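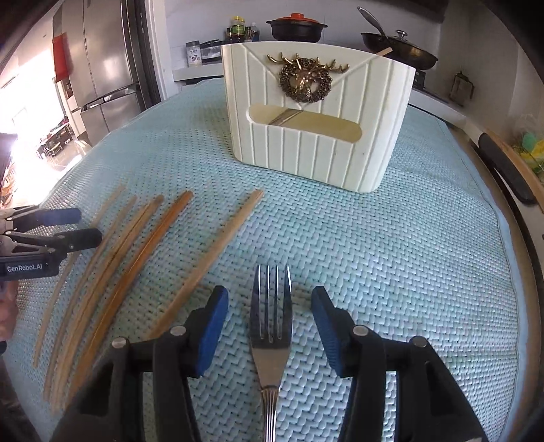 Figure 9.1 A woven placemat set with a fork, wooden chopsticks and a white napkin holder.

Chapter 9
Buying Materials: Suppliers, Samples and the Price of Free Shipping

By the end of this chapter you should be able to:
read a soap supplier's price list without being charmed by it
work out what a pound of oil costs once it has reached your door
order samples that will tell you something
decide when a bulk order is a saving and when it is a storage problem

9.1 The second order

Most people who make soap can tell you about their first batch. Few will tell you about their second order of supplies, which is usually the embarrassing one. The first order is modest, placed by someone who isn't sure they will like the hobby. The second is placed by someone who has made one good loaf of soap and now believes they need eleven colors of mica, a drum of coconut oil and a stamp with their initials on it.

Shaimaa Ait Brahim, who ran a small soap business out of the mill building at Flidgate before she took up teaching, kept her second invoice pinned over the sink. It listed 60 bottles of lavender fragrance, bought because the price per bottle fell sharply at that quantity. She sold the last of the lavender soap several years after she had stopped being able to smell it. We will come back to her invoice in Section 9.4, where you will be asked to rewrite it.

The chapters so far have treated oils, lye and fragrance as things that arrive in your workroom by themselves. Chapter 8 asked you to calculate a recipe to the gram and said nothing of where the grams came from. From here on, money is involved, and arithmetic gets less forgiving.

9.2 Kinds of supplier

A soap maker buys from three sorts of business, and the borders between them are blurry.

The general craft store sells soap base next to yarn and glitter. Its prices are high, its range is small, and it is open when you run out of something in the middle of the afternoon. Do not sneer at this. A mold you can pick up in person and bend with your own thumbs has a value that doesn't show on the label.

The specialist supplier sells to people like you. In the exercises we use a supplier called Kuroritz, whose catalog runs to oils, butters, fragrances, colorants and a page of gift wrap that gets longer every year. Specialists usually publish the facts you need: the botanical name of an oil, its batch number, the safety sheet, the highest safe rate of use for a fragrance. If a specialist doesn't publish these, ask. If asking brings you a discount code in place of an answer, buy elsewhere.

The bulk house sells to food makers, to laundries, and to you if you insist. Our bulk house is called Rudach. Rudach does not have a newsletter. It has a minimum order of $300, a loading dock and a man who would like to know whether you own a forklift. Its olive oil is good and cheap, and it comes in containers that have opinions about your stairs.

9.3 What a pound costs

The price on the page is the beginning of the price. To it you must add shipping, any surcharge for hazardous goods (lye nearly always carries one), and whatever you spent to reach the free shipping line. That last item is the one students leave out.

Landed cost is the full amount you paid to get a material to your workroom, divided by the quantity you received.

Suppose your basket at Kuroritz is $9 short of free shipping, and shipping would otherwise be $6. You add a $9 bag of dried calendula petals. You have spent $3 more than you needed to and you now own petals. If you had a use for the petals, well done. If you are at this moment inventing a use for the petals, enter the extra $3 in your cost sheet under the oils, where it belongs.

Worked case. A maker buys 20 pounds of coconut oil at $2 a pound and pays $10 to have it shipped. The oil comes to $40 and the shipment to $50, so the landed cost is $2.50 a pound. She has been pricing her bars as though it were $2. On a single bar the gap looks like nothing. Over a year of markets it looks like her table rent.

Landed cost also settles many arguments about which supplier is "cheaper." A low price from a distant warehouse can lose to a middling price from across town, and heavy, low-value goods such as oils lose fastest. Fragrance is light and expensive and travels well. Compare suppliers item by item, then, and be ready to use more than one.

Before you go on

Find the receipts for your last two orders, from whatever drawer they live in. For each material, write down the listed price per pound and the landed cost per pound side by side. Where one box held several materials, divide the shipping by weight. Keep the sheet. Section 9.4 begins with it, and so does the Wyss method for setting reorder levels, in Section 9.5.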